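Aloto Track
Pose tracking and episode processing software for handheld grippers

Products / Software / Aloto Track
Overview | Functions | Requirements | Licensing | Downloads

Aloto Track converts recordings made with handheld grippers into time-aligned trajectories for policy training. It takes video from a head camera, finds the fiducial cube on each gripper, solves for the pose of both hands, and writes the result in a format that common training code can load. The software runs on a workstation after recording. A reduced version runs live during recording and reports tracking loss to the operator.

Release 4.2 is the current version. Sites on 3.x should read the migration notes before upgrading, as the calibration file format has changed.

Functions

Cube detection. Each cube carries a different marker on each face. The detector needs one full face to return a pose and uses every additional face it can find to reduce error. When two or more faces are in view, the solver treats the cube as a rigid body and fits all corners together. Single-face solutions are flagged in the output, and the planner can be told to ignore them.

Left and right assignment. Hands are told apart by marker ID, so crossing the arms does not swap the tracks. IDs are set in the station file. Two stations may share a set of IDs if their recordings are kept in separate projects.

Gap handling. Short losses are filled from the inertial data of the gripper, up to a limit of 200 ms. Longer gaps split the episode. The limit can be lowered per project but cannot be raised.

Head motion. The head camera moves with the operator, so cube poses are first solved in the camera frame and then moved to a fixed room frame. The room frame is built from background features found in the first seconds of each recording. Brick, shelving and door edges work well. Bare painted walls do not.

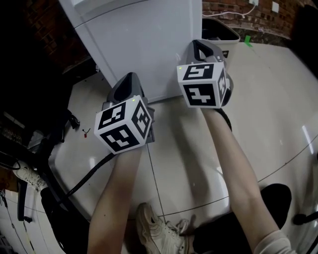 Does the room need to be cleared before recording?
Furniture and appliances can stay where they are, provided they are not moved between the start and end of an episode. Fixed objects with clear edges improve the room frame. Items that are moved during the task are masked automatically if they pass close to a gripper; anything else that moves should be kept out of the working area.

Glossy floors and strong overhead light can produce reflections that compete with real features. The reflection filter is on by default in release 4.2. It adds some processing time and can be turned off for sites with matte flooring.

Export and planning

Finished episodes are passed to Saludo, the retargeting module. Saludo checks each trajectory against the joint limits and reach of the target arm and marks the segments that cannot be followed. It does not change the recorded path unless smoothing is enabled. Arm models are supplied as URDF files. A model for the Nudavia N2 dual-arm bench is included.

Requirements

Operating system: 64-bit Linux
Memory: 32 GB minimum
Graphics: CUDA-capable card, 8 GB
Camera input: 60 frames per second, global shutter recommended
Maximum episodes per batch: 1000
Maximum stations per server: 16

Licensing

Part no. 2060, Aloto Track, single workstation, one year: $285 per month
Part no. 2061, Aloto Track with Saludo: price on request
Live version: included with either license

Licenses are tied to the workstation and can be moved twice a year through the customer portal. Academic sites should contact the sales office for terms.

Known issues in 4.2

Marker IDs above 63 are read correctly but shown as blank in the viewer.
The batch window does not refresh when a job is canceled from the command line.
Station files saved with a trailing space in the name fail to load. Rename the file and reopen the project.

Page updated July 2024. Aloto Track is developed and supported by Omstead.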